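Dellisa opens shared table programme for the care of knitted cloths

Workplace services firm Dellisa has opened a programme of group sessions in the handling, folding and care of reusable cloths, following a trial with office teams. The programme, named Isness, is open from August to any organisation that rents space through the Amissah network of shared offices.

Isness sessions take place at a large table in the office itself, so that staff can join without leaving their floor. Each session lasts 90 minutes and covers sorting, checking for wear, smoothing, folding and storage. No previous experience is needed.

The trial drew 231 people from firms in the Amissah network. Most took part during the working day, and a further session was held on a Saturday morning at the request of staff who work shifts. 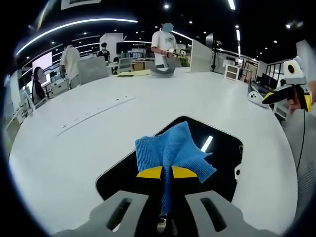 A blue knitted cloth at the round table, with other people at work nearby.

Dellisa set up the programme after a review of how its clients look after the cloths used on desks, screens and kitchen surfaces. The firm found that 529 cloths had been thrown away in one year across the buildings it serves, many of them still fit for use. Knitted cloths made up the largest share. They lose their shape when they are put away in a heap, and staff often took this for damage.

Araba Agbeko, head of client services at Dellisa, said: "A knitted cloth will last for a long time if it is laid flat, smoothed from the middle and put away folded. These are small tasks and they are easily learnt. We were pleased that so many people gave up part of their day to learn them, and that several teams asked to come back."

The first part of each session is given over to a single cloth. Participants take hold of it near the top, let it hang, look for pulled threads and then lower it to the table. The second part deals with folding in halves and in thirds, and with the choice of shelf or drawer. Time is kept at the end for questions, which in the trial were mostly on washing temperatures and on how to treat cloths that have stretched.

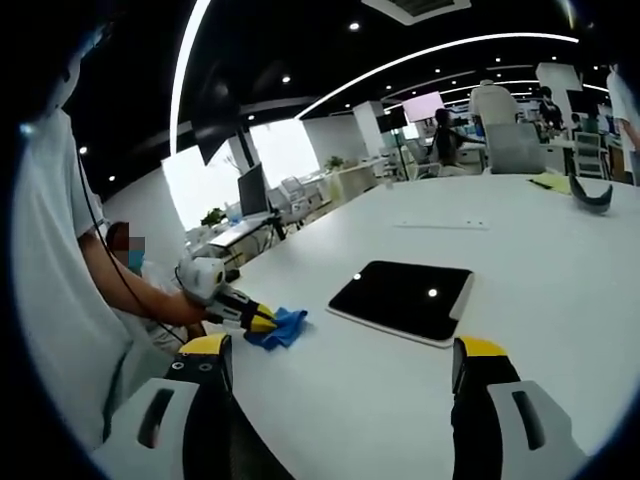
Work on a crumpled blue cloth in the open-plan office, with daylight from the large window.

Storage boxes and printed guidance are supplied by Olosis, which has worked with Dellisa on earlier projects. Each organisation that signs up will receive a starter set of 48 cloths and one set of shelf labels. Worn cloths may be returned to Dellisa at any session and will be passed on for use as cleaning rags.

Delali Atinga, programme manager for Isness, said: "We chose to hold the sessions where people already work. They can see their own shelves and cupboards from the table, and much of the discussion is about what will fit in them. We shall keep the groups small for the same reason."

Bookings are now being taken through the reception desk of each Amissah building. Organisations outside the network may ask to be placed on a waiting list, and will be contacted when further places become available.

Notes to editors

Dellisa provides cleaning, supplies and workplace support to shared offices.

Olosis makes storage goods for offices and small workshops.

Requests for interviews with Araba Agbeko or Delali Atinga should be sent to the Dellisa press office.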